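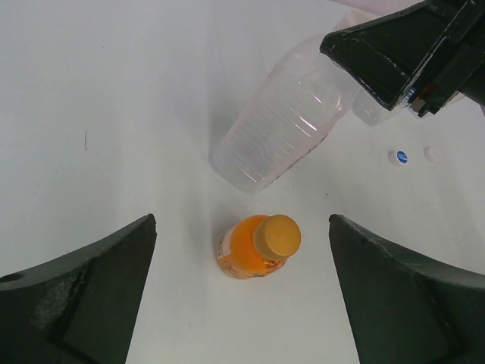

The orange bottle and the clear one, on the table at Ovcombe.

Short Fiction | Institutions
May 3, 2020
By Ebere Afolabi

Articles left by departing residents of Ovcombe were to be entered in the register before the room was let again. Mr Tijani had kept the register since April and had reached entry 170.

He wrote: one small bottle, orange, with yellow-orange cap. One large bottle, clear plastic, faintly pink. Under "Contents" he put a dash against the second and left the first blank.

The regulations required that any closed vessel be opened in the presence of a second officer. The second officer had been transferred to Trarerance and had not been replaced. Mr Tijani therefore addressed a letter to the Superintendent, requesting guidance.

The reply came after 40 days. It regretted the delay and asked whether Miss Babalola had left a forwarding address.

She had not. He ruled a line beneath the entry, moved both bottles to the shelf by the window, and gave the key of her room to the porter.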